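## Equipment notice: gripping pads on hand-held grippers

Members of the Draltville site will be aware that collection with the hand-held grippers was suspended for part of April. The following item sets out the fault that led to the suspension, the findings of the equipment review, and the arrangements now in force at both Draltville and Gotbridge.

The fault was first reported by an operator in the Osagie bench area, who noted that small items were turning in the grip as the fingers closed. A second operator, using a different gripper, reported that a metal spoon had slipped free and landed on the floor beside a colleague's foot. No injury resulted. The matter was entered in the incident register as a dropped object, and the grippers in that area were withdrawn the same afternoon.

Leanne Cropper, Equipment and Safety Coordinator, led the review. All 146 grippers held across the two sites were examined, and 10 were found to have a gripping layer that had deteriorated beyond the limit in the maintenance schedule. In four of these the layer had begun to separate from the backing block. In most cases the wear was confined to one finger, with the opposite pad still in serviceable condition.

The review considered several possible causes. Incorrect closing force was ruled out after bench measurements. The pads concerned had been cleaned with a solvent wipe that was introduced at Draltville over the summer, and the same wipe had not been used at Gotbridge, where no deteriorated pads were recorded. The supplier of the pad material has confirmed that solvent cleaning is not recommended. The review therefore regards the wipes as the probable cause, although it was unable to establish why one finger should be affected more than the other. Samples have been retained so that this question can be pursued.

There is also a consequence for recorded work. Demonstrations made with a worn pad may show an object shifting in the grip in a manner that the Pudari training programme would treat as ordinary handling. A total of 135 recordings have been set aside on this account. They have not been deleted, and the programme's data staff will assess each one before deciding whether it may be returned to the main collection. Operators whose recordings are affected have been notified individually, and no reflection on the quality of their work is intended.

The review also found that the daily check sheet was unclear. It asked operators to confirm that the pads were "present and secure", and a pad in poor condition could satisfy that wording. The sheet has been reissued. Operators are now asked to look at the inner face and lower edge of each pad before the first recording of the day, and to compare the left and right fingers.
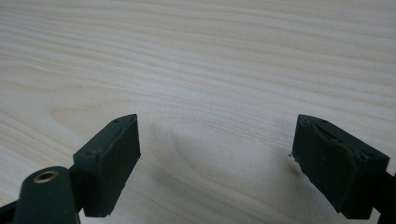

*Wear on the gripping layer of the right finger, with fraying along its lower edge. The left pad is in tidier condition.*

The following arrangements apply at both sites:

- Solvent wipes are not to be used on any part of a gripper finger. A damp lint-free cloth should be used, and the pad left to air dry.
- A gripper with a frayed, bulging or crumbling pad is to be tagged and handed to the equipment desk. Operators should not trim the material or attempt to glue it back in place.
- Loose fragments of pad material are to be cleared from the work surface before recording resumes.
- Pads are to be replaced in pairs, including where only one shows wear.
- Closed footwear remains compulsory in all bench areas.

Replacement pads are held at the Draltville equipment desk, and a smaller stock has been sent to Gotbridge. Fitting will be carried out by equipment staff only. Operators who are without a gripper while pads are being replaced should speak to their shift supervisor, who will arrange labelling or set-up work for the remainder of the shift. Rostered hours will be honoured in full.

The Coordinator wishes to thank the two operators who made the original reports. Questions about the new check sheet, or requests for printed copies, may be directed to Ms Cropper at the equipment desk before 3 pm.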